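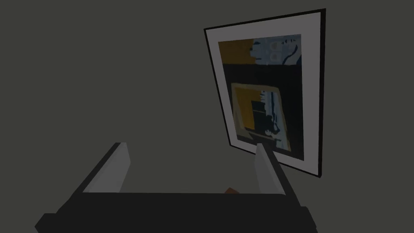 Hanging Pictures on a Dark Wall

I love a dark wall. We painted ours in March, two coats over an old cream, and I would do it again tomorrow! But dark flat paint does change how you go about hanging things, and I learned most of it by doing it wrong first, so help yourself to my notes.

Marking without the mess

Pencil barely shows on charcoal or slate, and chalk leaves a ghost that you'll be rubbing at for weeks. Use painter's tape instead. Put a strip where the top of the frame will go, write on the tape, drill or nail straight through it, then peel it off slowly. (Press it down lightly, especially if the paint is fresh. Mine pulled a flake the size of a lentil and I was cross all evening.)

For a frame with two hooks, run one long strip across the back of the frame, poke a hole through at each hook, and move the whole strip to the wall. Level the strip, nail through the holes, done. My neighbor Melaniia showed me this and I have hung everything in the house with it.

How high?

Lower than you think! Most of us hang too high. Sit down in the chair you use most and have someone else hold the picture up while you look. Over a sofa or sideboard, leave a hand's width or two of wall showing, then stand back in the doorway before you commit.

Mats make all the difference

A wide pale mat is the best friend a dark print ever had. Without one, a moody picture on a moody wall just sinks in. Most craft stores will cut a mat while you wait, and an off-white usually looks softer than bright white next to gray paint. Thin black frames are lovely with this, and cheap ones look every bit as good as the fancy ones once they're up.
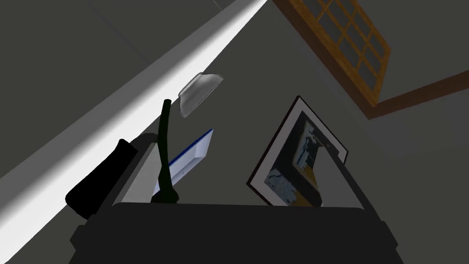 Keeping flat paint looking flat

Matte walls show every greasy fingerprint, and scrubbing makes a shiny patch that is worse than the print was. Dust with a dry microfiber cloth, top to bottom. For a mark, dampen the cloth with plain water, dab, and let it dry before you decide whether to dab again. Stick felt pads on the bottom corners of each frame too. They stop the scuffs and keep the thing from creeping crooked every time a door slams.

Filling old holes

Save some of the paint in a small jar, and write the color name and the room on the lid. Fill the hole, let it dry fully, sand it gently, and touch up with a fingertip or a scrap of sponge. A brush leaves strokes that catch the light. Give the patch 3 thin dabs with drying time in between, and feather the edges outward while each one is still wet.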